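Looking after a pair of hand grippers, my notes

Posted 2022-06-21

I promised in the last post that I will write how I take care of the grippers, and two readers have asked again, so I do it now. It is a long text with small details. If you only want the list of what I do every morning, you can go down to the second heading.

For those who are new on this blog: I work on a cloth handling project which we call Zorkis. The company is Stundedex, and we sit in Caditville, in a flat and not in a hall, so the bed is our workbench. My part is the hand units. A person holds one in each hand, works with a shirt or a towel, and the jaws open and close with the handle. The software side is called Yilma and I understand maybe half of it, so please do not ask me about the training.

When I started, I believed that the electronics would give me the most work. It was a wrong guess. In my notebook I have 641 entries from the last year, and most of them are about the jaws, or about dust, or about left and right being mixed up.

Let me begin with the jaws. They look simple, two black fingers with flat inner faces. But cloth is not a box. If the two faces do not meet flat, a thick part of a shirt still holds well, because there are many layers. A thin single layer comes out slowly at the corner. For this reason I never test with a thick fold only. I take one corner of a thin cotton piece, close the jaws, and pull slowly to the side. If the cloth turns around one point, the faces are not parallel and I adjust the finger.

The adjusting is not difficult. I loosen the two small screws of the finger a half turn, put a strip of paper between the faces, close the jaws, and tighten the screws while the paper is held. Then I pull the paper. It must come out with the same resistance at the top and at the bottom. The first times I needed almost one hour for this. Now it is a few minutes, except when a screw is worn.

The second subject is dust from the fabric. New cotton is the worst. The fibers go into the gap behind the fingers and make a kind of felt there, and then the jaws do not open to the full width. The person who holds the unit does not notice it, but the position reading does. On our right unit the reading for fully open should be 1091. One day in September I read 1044, and I spent a whole afternoon with cables before I took the fingers off and found a grey plug of lint. After cleaning it was 1091 again. Since then I clean first and I think after.

For cleaning I use a dry brush with stiff hair, then a cloth with a little alcohol on the faces of the jaws. No oil. I tried a drop of oil one time in the first months and it made a spot on a white towel that is still there.

The last test before I give a unit free for work is always on a real shirt, spread on the bed, with the jaws closed on the fabric.
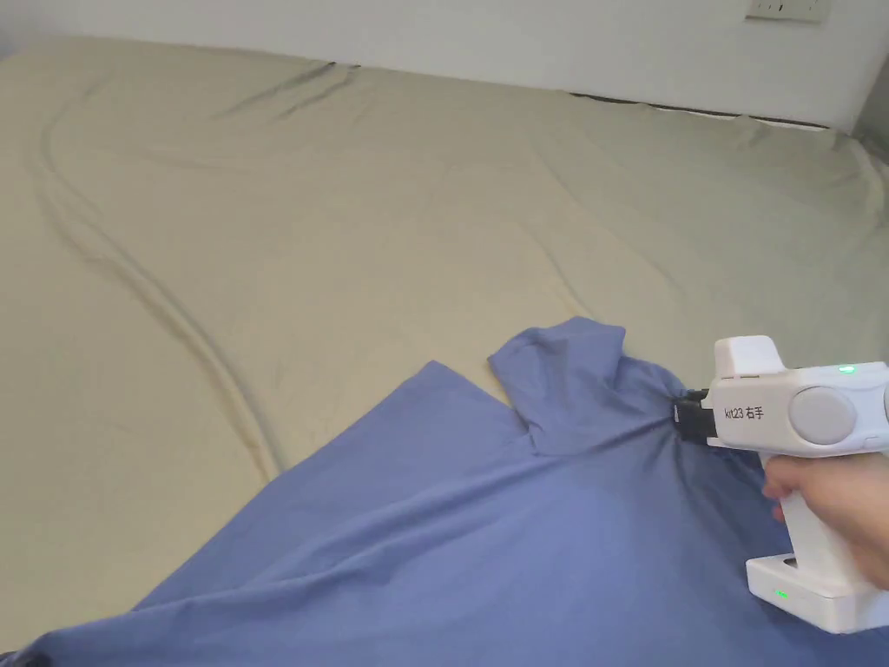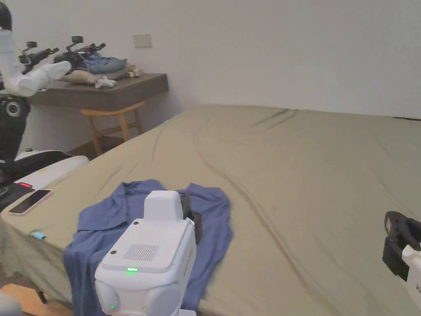
What I do every morning

1. Put both units on the table and read the labels. The right one has 右手 printed on the side, and I check that it is also the right one in the software. I do not trust the memory of yesterday.

2. Open and close each jaw ten times without cloth. I listen more than I look. A dry clicking means a finger screw is loose.

3. Brush the gap behind the fingers.

4. Read the fully open value and write it in the notebook. A difference of a few steps is normal.

5. Do the pull test with thin cotton, first left, then right.

6. Check the charge. Under 70 percent I do not start a long session, because the green light stays green too long and it says nothing about how much is left.

7. Stretch the sheet. It sounds like housework, but a deep fold under the shirt gets caught together with the shirt, and then you lift both.

About parts

Some of you wanted to know how long the fingers live. I change them when the edges become round, which I feel with my nail. I keep old pairs in a bag with the date on it. A used pair that is still flat is good for practice, and new people drop the units often.

I also bought a set of softer pads to glue on the inner faces. They hold silk better, but on cotton they get dirty very fast and the paper test does not work anymore with them. I took them off after two weeks. Maybe the glue was also too thick, I want to try with a thinner one.

The next post will be about the cable of the charging base, which I have now soldered for the third time.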